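Chapter 4
Inside the Desktop Tower: Access, Inspection, and Drive Removal

Chapter 3 dealt with faults that can be found from outside the case. This chapter covers work that requires the case to be open. It assumes that the reader can identify the common external ports and has completed the static discharge exercise at the end of Chapter 2.

By the end of the chapter the reader should be able to open a tower, identify its major assemblies by position, trace a cable from source to load, and remove and refit a hard drive without disturbing other parts.

4.1 Opening the case

Shut the machine down from the operating system. Disconnect the power cord at the power supply, then disconnect all remaining external cables. Press the power button once with the cord removed, so that residual charge in the supply is discharged.

Most business towers have one removable side panel, held by a latch, a sliding lever, or thumbscrews. The panel gives access to the component side of the motherboard. The opposite panel is often fixed and need not be touched. Once released, the panel should be stood upright or laid flat in a place where it will not be stepped on. Panel edges are stamped metal and can cut.

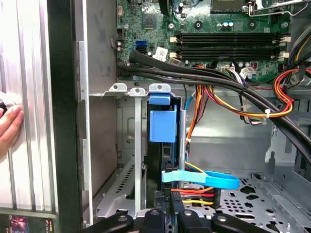 Does the tower have to be on its side while it is being serviced?
Work on memory, expansion cards, and processors is best done with the tower on its side, so that force is directed down into the bench. A quick visual check can be made with the case in either position.

With the panel off, look before touching. Note which connectors are occupied and which are empty. A short written record made at this point prevents most reassembly errors. The form used in this book (Form 4-A) was drawn up by Jolanta Duda for the repair course at Birninmont and has one line for each connector.

4.2 Major assemblies

The layout of a tower differs between makers, but the same assemblies are present in nearly all of them.

The power supply is a closed metal box, usually in an upper or lower rear corner. Its label gives the rated output for each voltage. It contains no parts to be serviced by the user and is never opened.

The motherboard is the largest circuit board in the case. It carries the processor socket, the memory slots, the expansion slots, and the headers for the front panel. A socket with no processor in it must be handled with care -- contacts bent by a dropped tool can rarely be straightened.

The memory slots are long and narrow and stand parallel to one another near the processor socket. Latches at the ends hold each module in place. An empty slot is not a fault. Many machines ship with only part of their memory capacity filled.

The drive cage is a metal frame that holds one or more hard drives. In many business machines the drives sit in plastic carriers with colored latches or handles. The color marks a part that is meant to be handled during service.
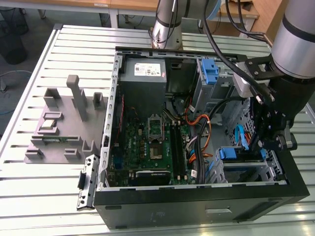 4.3 Cable types and routing

Two families of cable are found inside the case. Power cables run from the power supply and end in keyed connectors. Data cables run between the motherboard and the drives.

Power wires follow a conventional color code. Black is ground, red is +5 volts, yellow is +12 volts, and orange is +3.3 volts. The code is widely observed but not universal, and a meter should be used wherever the result matters. Some makers place part of the harness in a black sleeve, in which case the color can be read only near the connector.

A SATA data cable is thin and flat, with a small L-shaped key at each end. Grip it by the connector body and pull straight out. If the connector has a metal clip, press the clip first. Cables pulled by the wire fail later, often after the case has been closed.
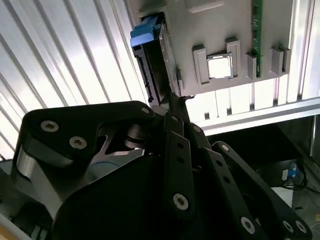 Cables should be moved aside only as far as the task requires. A harness that has been pulled out of its route may rest against a fan or trap the side panel when it is refitted. Factory ties are left in place unless they block access. If a tie must be cut, cut it with flush cutters, keep the blade away from the insulation, and fit a new one at the same point.

4.4 The drive cage

A drive in a carrier is removed in a fixed order: data cable, power cable, latch, carrier. The latch is released with one hand while the other supports the drive. The carrier should slide with light, even force. If it binds, stop and look for a cable caught behind it.
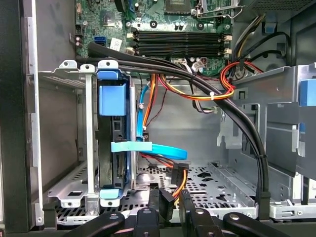
Before a drive is taken out, its bay and port are entered on Form 4-A. Port order can affect which drive the machine attempts to start from. Vaughan Goodwin's service log, reproduced in Appendix C, lists 43 towers returned after a drive change. In two of them the replacement drive was defective. The remaining entries record cables that were loose or connected to the wrong port.

Section 4.5 gives the full removal procedure, followed by the refitting procedure and its checklist.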